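Gatuteck Adds Lidded Fermentation Jar to Istance Home Kitchen Line

PAREDES, Thursday, February 17, 2022 - Gatuteck today announced the Istance 8, a glass fermentation jar for home brewers of kombucha, kefir and vinegar. The jar joins the company's existing range of kitchen storage containers and ships to retailers in the United States and Canada this month.

The Istance 8 holds 8 pints and has a wall thickness of 6 millimeters at the base. The lid is a two-part design: a vented insert for first fermentation and a solid disk for storage in the refrigerator. Both parts are dishwasher safe. The glass is annealed after forming and is rated for a temperature change of 60 degrees Fahrenheit.

"Most breakage reports we receive concern the base and the shoulder," said Oanh Tăng, product manager for kitchen goods at Gatuteck. "Those are the areas we changed."

A silicone sleeve, sold separately under the Flirov name, fits the lower half of the jar. Replacement lids and gaskets can be ordered individually.
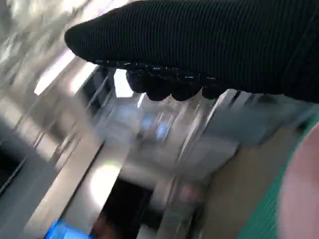 Ribbed black fabric and glossy black fingertips, seen close up.

Preproduction units were tested in 200 households beginning in October. Care instructions and a starter recipe are packed with each jar.

Media contact: Gatuteck Press Office, Paredes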